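Site visit report, Automation in the Workplace, Section 2
Araceli Rivas
13/12/2021

## Visit to the Salline open day

Our class went to Salline to see their lab automation demo. The brochure says the system, called Mumus, can take over "routine tube handling" in a small clinic lab. I went in wanting to know what "routine" meant, and I came out still not knowing.

The presenter talked for a long time before anything moved. He said a bench like this one could handle 1170 tubes in a working day. I asked if that number was measured or worked out on paper. He said it was "based on cycle time," so worked out on paper. It also leaves out stops, and every lab I have read about for this course has stops.

The job was simple to explain. Capped tubes lie on the table, the arm picks one up, and it goes into the rack. We were told to stand behind a line of tape and watch the gripper view on a monitor.

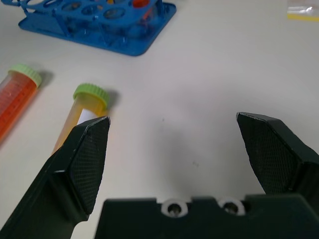 My main doubt is about the setup. A bare white table with good light is close to the easiest place you could ask a robot to work. The clinic lab where I did my placement in February had paper, pens, gloves and half-open boxes on every surface. When I brought this up, the answer was that customers are "encouraged to standardize their benches." To me that means the staff tidy up for the robot, and that time should be counted against whatever it saves.

I also asked about labels. Picking up a tube is one thing, but a lab needs to know whose sample it is. Reading labels is a separate module made by Matlala, and it was not part of the demo. Neither was taking caps off.

### Cost

The service plan is $2760 a year, not including the arm. The price of the arm was "available on request." I requested it and was given a card.

### What I thought was good

The gripper fingers have a rough crosshatched surface, and that makes sense to me for smooth plastic. The staff let us ask anything, even when the answers were thin. Another student liked it more than I did and is writing up the Porklow booth, so I have left that out.

### Still to find out

- How often a person has to step in during a full shift
- What happens if a cap is loose
- Whether any lab has used it for longer than 3 months

I emailed Salline these questions and will add the answers to the appendix if they reply before grading.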